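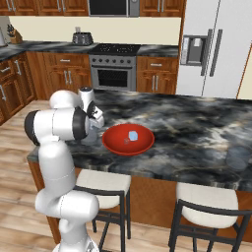

The arm over the island in the simulated kitchen, with a red bowl on the counter beside the gripper.

When Siham Ouazzani took over equipment planning at Semmont, she inherited a spreadsheet with 218 lines in it, and she still remembers the one that bothered her most. It said "arm, second" and had no price next to it.

"I asked what the first one was doing all day," she says, laughing, over a pot of mint tea that she kept refilling for the whole of our talk. "And people were very kind about it, but they couldn't really tell me. It was busy, everyone agreed it was busy, and so we needed another. That was the whole case."

Semmont tests kitchen tasks for robot arms, and Ouazzani's job is to decide what gets bought, when, and out of which pot of money. She came from hospital supply, where she spent years buying beds and pumps, and she says the habits carried over more easily than she had feared. You ask what the thing is for, you ask who will look after it, and you ask what it costs in the years after the invoice (she is very firm on that last part, and came back to it several times).

Her biggest change was to put simulation in front of purchasing. Before a request for hardware reaches her desk, the team has to try the job in a rendered kitchen first — counters, stools, range, refrigerator and all.

"You learn so much about a purchase from a pretend room," she says. "Can the arm get to the bowl from where you want to stand it? Do you need the longer one? Are the fingers the right sort for small cubes, or are you going to come back to me in a month for a different gripper? I would much sooner hear that before I sign."

In August the team logged 1,139 simulated runs, and at the end of it the request for a second arm was quietly withdrawn. What they asked for in its place was a sturdier mount, 4 spare sets of fingers and a service contract with Pelletier, the small repair firm they had been calling by the hour.

Rosaire Gagnon, who runs the test floor, admits he grumbled. "I wanted the arm, sure I did," he told me when he joined us halfway through the tea. "I'd already picked the corner for it. But we'd have had two machines waiting on the same spare part, and Siham was nice enough to let me work that out for myself."

The two of them don't agree on everything. Gagnon thinks the computers that run the simulations should be replaced sooner than planned, and he has a quote from Vokell that he mentions whenever the door is open. Ouazzani has set aside 20 percent of next year's budget for things they haven't thought of yet, and she would like it to stay there. "Every year somebody sees that money and thinks it's lonely," she says.

Her new plan goes to the directors on 21st November. A second arm is in it again, this time with a price, a mount and a training line for the people who will use it, and Gagnon has gone back to measuring his corner.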